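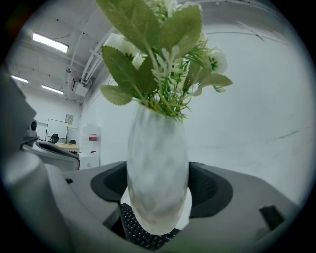 Artificial leaves in a frosted white glass vase.

The second life of the front room

In many towns the best room of the house was the room where no one sat. Radka Milošević went looking for the people who still keep one, and for those who have opened the door.

When I was a child we had a room with a key. It was not a large house, and my brother and I slept in one bed until he was ten, but there was a room with a polished table, a glass cabinet and two chairs on which I sat perhaps three times. The key was on a nail above the stove. My grandmother opened the room for the priest, for the doctor, and once for a man who came to sell us insurance and must have been very surprised.

I moved to Endenport as a grown woman and I believed that such rooms stayed behind in my country. Then I was invited for tea by my neighbour, Ataahua Maihi, and she led me past a warm kitchen full of noise into a cold front room where the cushions stood on their points. I felt at home immediately, and I was also afraid to put down my cup.

"You were a guest," she told me later, when we knew each other better. "Now you get the kitchen. The kitchen is a promotion."

In the older streets of Endenport, between the harbour and the Lilar canal, the houses were built with the front room already in the plan. Many are over 100 years old. The room is the first door on the left, it has the bay window and the only good fireplace, and it faces north, so that the sun never touches the carpet. Families of six or seven lived at the back, in the kitchen and the scullery, and kept the front for Christmas, for courting and for the dead.

Keegan Waaka, who repairs plaster in these houses, can tell from the ceiling how a room was used. In the kitchens the roses and borders are thick with paint and smoke. In the front rooms he finds the edges of every leaf still sharp. He likes this work, but it makes him a little sad. He grew up in Skustalstead, in a house where his mother vacuumed the front room every Friday though no foot had entered it since the Friday before.

I asked him whether he was ever allowed inside. He thought about it for some time. "When I had measles," he said. "It had the good curtains."

It is easy to laugh at such a room. A family which is short of space locks away a quarter of the house for people who do not come. But I have spoken with many women about it, and they did not speak of vanity. They spoke of having one place which was finished. In the rest of the house there was always a basket of ironing, a bicycle, a wet dog. You could open one door and see that your work had stayed done.

Flowers were a part of this. Fresh ones were for funerals and dropped their pollen on the cloth, so the front room had silk or paper or, from the sixties, plastic, which was washed in the bath with a little soap. Ataahua still does hers in July, when there is not much else to do.

Now the rooms are disappearing. Nikau Bolger and Damilola Oyelaran bought a house on Manríquez Street and planned to take down the wall between front and back, as almost all their neighbours had done. The builder was already booked. Then Damilola's mother came to stay, and she saw the small room with its door and its bay window and said, with great relief, "Good, you have a parlour."

They kept the wall. Their parlour is not locked, and the chairs are comfortable, but there are rules. The television lives elsewhere, and so do telephones. Nikau reads there in the evening. Their son does his piano practice there, and he has told his friends at school that it is a museum.

I have no such room myself. My flat has one room and a half, and the half is a bed. But I have noticed that I keep one shelf, near the window, where I do not put down keys or letters or anything that I am only passing with. On Sunday I dust it. There is a small coffee cup on it from my grandmother's cabinet, with a gold line around the edge, and I have never drunk from it.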